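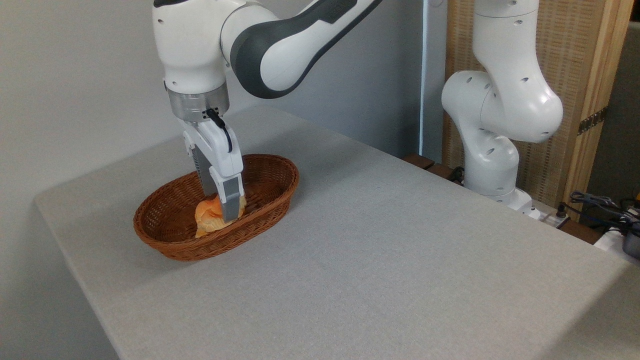
Oval wicker basket on light grey Plerari table cover.

Plerari Heavy Table Cover Fabric
Neltcombe Textile Supply

Product code: NTS 3524-LG
Colour: Light grey
Sold by: Linear metre or full roll

Description
Plerari is a plain weave polyester table fabric for trestle tables, display benches and sorting tables that are in use for most of the working day. It is woven at the Fusarside mill and finished at Neltcombe. The cloth has a matte face and a slightly coarser reverse. Either side may be used as the top surface, but panels intended for the same table should be cut with the same side up, as the two sides read as slightly different greys under fluorescent lighting.

The fabric is piece-dyed. Shade is consistent within a roll and may vary between rolls. Orders that need more than one roll should be placed together and marked "same dye lot" in the notes field at checkout. We cannot match a shade to cloth bought in an earlier order.

Specification
Composition: 100% polyester, spun yarn
Weave: Plain
Width: 180 cm, selvedge to selvedge
Usable width: 176 cm
Mass: 290 g/m2
Roll length: 21 m
Shrinkage, first wash at 40 degrees: under 1.5% warp, under 1% weft
Colourfastness to light: 6
Colourfastness to rubbing: 4 dry, 4 wet
Abrasion: suitable for general commercial use
Backing: None
Water repellency: None. See Plerari WR for the coated version.

Cutting and hemming
Cloth is cut square to the selvedge. Cut edges fray moderately and should be hemmed or overlocked before the first wash. A double-turned 20 mm hem is adequate for most table sizes. For fitted covers, allow 15 mm seams and use a size 90/14 needle with polyester thread.

We can supply made-up covers with a straight drop, a box-pleated corner or an elasticated edge. Measure the tabletop at both ends as well as the centre. Folding tables are often a few millimetres wider at the hinge, and a fitted cover cut to the narrower measurement will pull at the corners. State the drop separately. A drop of 710 mm clears the floor on a standard 730 mm table.

Fixing
The matte face has enough grip to hold a flat overlay on laminate or timber. On powder-coated steel, use Prantl edge clips at 400 mm centres. The clips fit tabletops from 18 to 35 mm thick. Adhesive hook tape may be used, but the hook side should go on the table and the loop side should be sewn to the cloth - glued loop tape lifts in the wash.

Care
Machine wash at 40 degrees with a neutral detergent. Do not use fabric softener, which leaves a film that attracts dust. Tumble dry on low or line dry. Warm iron on the reverse if required. Polyester will glaze under a hot iron and the mark is permanent.

Treat grease with diluted dishwashing liquid before washing. Ballpoint ink can usually be lifted with isopropyl alcohol on a white cloth; test on a hem first.

Pack sizes and codes
NTS 3524-LG: light grey, per metre, minimum 2 m
NTS 3524-LG-R: light grey, full roll
NTS 3524-CH: charcoal, per metre, minimum 2 m
NTS 3524-CH-R: charcoal, full roll
Made-up covers: quoted on dimensions

Stock and dispatch
Current stock, light grey: 2,816 m
Current stock, charcoal: 1,000 m
Cut lengths leave the warehouse within two working days. Full rolls are sent by road freight on a cardboard core and need a clear receiving area at least 2 m long. Made-up covers take ten working days from approval of the drawing. Orders for made-up covers received in December are scheduled for late January.

Returns
Uncut rolls may be returned within 30 days in the original wrap. Cut lengths and made-up covers are not returnable unless faulty. Check the cloth for weaving faults before cutting - we do not accept claims on fabric that has been cut or sewn. Faults found at the mill are flagged with a red thread at the selvedge and the length is credited on the invoice.

Related products
Plerari WR coated table fabric
Prantl edge clips, pack of 12
Polyester thread, light grey, 1,000 m cone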